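Wandeo Help Exchange
Woodwork and small repairs > Toys, blocks and puzzles

Round holes in wooden cubes: filling, finishing and hole size
Posted by Euan Pollock, 29/06/2025

I have taken over a box of plain wooden cubes from a playgroup that closed in April. They are a light tan wood with no visible varnish, slightly rounded on the edges, and they have round holes drilled in the faces. No pegs or dowels came with them and there was no leaflet in the box. The lid says Prondeck, and I can't find a current listing under that name.

I want to get them back into use as a joining set, with cut lengths of dowel pushed into the holes. I have three things to settle.

First, the insides of the holes are a good deal darker than the faces. I don't know if this is scorching from the drill, old glue or dirt, and whether it has to come out before a peg goes in.

Second, the faces are matt and feel dry. I would like to seal them without making the holes tighter.

Third, how to measure the holes properly. A steel rule gives me a different answer each time.
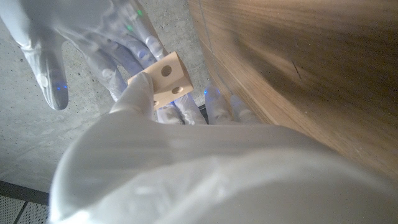
One of the cubes, with holes on two faces.

I have a pillar drill, a hand countersink and the usual grades of abrasive paper. No lathe.

Marion Menzies
Replied the same day

Measure first, as everything else depends on it. Do not use a rule across the mouth of the hole, because the rim is often worn and reads oversize. Take a set of twist drills and try the plain shank ends in the hole, going up a size at a time. The largest shank that enters without force is your hole diameter. Check several cubes. If they were drilled in batches there may be two sizes in the one box.

Then buy dowel and check it with a caliper at both ends. Shop dowel is frequently oval and often under its marked size. For a child's push fit you want the peg to slide in with light pressure and come out with a twist. If it is tight, chuck the dowel in the pillar drill and hold a folded strip of abrasive against it at low speed. Take the wood off the peg and leave the hole alone.

On the colour, end grain and a rough bore both look darker than a sanded face, and a hole is in shadow anyway. Roll up a piece of 120 grit, turn it twice in the hole and look at what comes off. Pale dust means there is nothing to remove. Brown, crumbly dust is more likely glue, and that can be scraped out with a drill bit turned by hand. A blunt bit leaves a hard, shiny brown surface. It does no harm under a dry peg but glue will not hold well on it.

Skye Gourlay

We just wiped ours with a damp cloth and left them on the windowsill. Been fine. Would not bother with varnish.

Mervyn Hartley

Agree with Marion on sizing. On the finish, avoid anything that builds a film. Use an oil or wax sold as suitable for toys and check the tin for the toy safety marking. Plug each hole with a twist of kitchen paper, wipe the oil on the faces with a cloth, wait as long as the tin says, wipe off the surplus and pull the plugs. One coat is enough. Lay oily cloths out flat outdoors to dry before they go in the bin, as they can heat up and catch fire if left in a heap.

Do the cleaning and any sanding before the oil. If water has raised the grain, let the cubes dry for a day and go over the faces lightly with 240.

Keep the pegs long. A length of 50 mm is comfortable to grip, but it still wants checking against a small parts tester if under-threes will be using the set. Chamfer both ends of every peg, or they will bruise the rim of the hole within a week.

Euan Pollock

Thanks all. Tried the drill shanks on six cubes and they agree. The dust came out pale, so I am leaving the holes as they are. Dowel is on order.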